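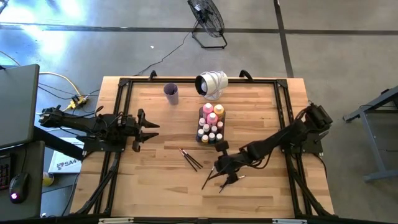 Ciarán Scanlon asked that the grip settings for the right arm be written down before any further changes are made to the paint bench, as the values used in the shared workshop at Garngate have so far been kept only in memory. The request is accepted, and the entry for January is therefore longer than usual.

Right arm: closing limit set to 337 for the thin brushes. At 399 the handle turned between the fingers when the bristles met resistance. The brush is to be held at an angle, tip down and to the left, with the handle extending past the fingers.

Left arm: no task assigned at present. It remains open and facing the middle of the table until the tray routine has been rewritten.

Layout: paint tray near the center, spare brushes on the wood to the left of the right gripper, purple cup and paper towels toward the far side. Loose brushes lying across one another remain a difficulty for the pickup routine - 14 attempts were logged, of which five failed. A slotted holder has been drawn up under the name Grusine and will be cut when the Howells saw is free.

Younes El Idrissi is to check the frame for square before the next session. The Tundell controller file has been saved under the old name and should not be overwritten.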